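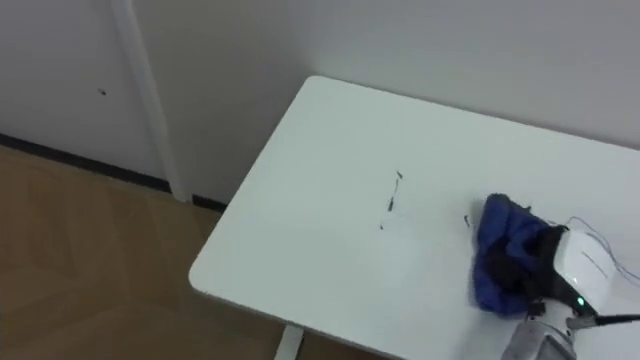
Vol. 8, p. 3

August, nearly ten at night

I meant to write this up yesterday but I fell asleep in the chair with the pen in my hand, and there is now a small blue line on my good cardigan. So, today and yesterday together.

The plums are the main thing. Anastasia came up from Corken on the early bus with two carrier bags of them, and then confessed on the doorstep that there was a third bag she'd left with the driver because he had been so nice about the first two! She says the tree at her mother's has gone quite mad this summer and they are dropping faster than anyone can pick them up. We stoned them all morning with the back door open and the radio on low, talking about Trellham and who still lives there (hardly anyone we knew, though the baker's is going and the same bell is on the door).

I used my aunt's recipe, the one with the peel of a lemon in it, and I put in 500 grams of sugar to start with and then lost my nerve and added more. It took an age to set. I had saucers in the freezer and kept pushing at the little puddles with my finger like a child. Five jars in the end and a bit over in a teacup, which we ate on toast standing up, far too hot, and Anastasia burnt her tongue and laughed so much she had to sit on the step.

She wants me to go over to Barta with her before the evenings draw in, to walk the river path as far as the weir. I said yes straight away and have been fretting since over my shoes. The brown pair are comfortable but let in water, and the others give me a blister by the first stile. I might ask at the mender's whether the brown ones can be saved.

A letter from the library too, saying my book on hedgerows has come in. I had forgotten asking for it.

Jars to label tomorrow, and one to take next door. Must find the string.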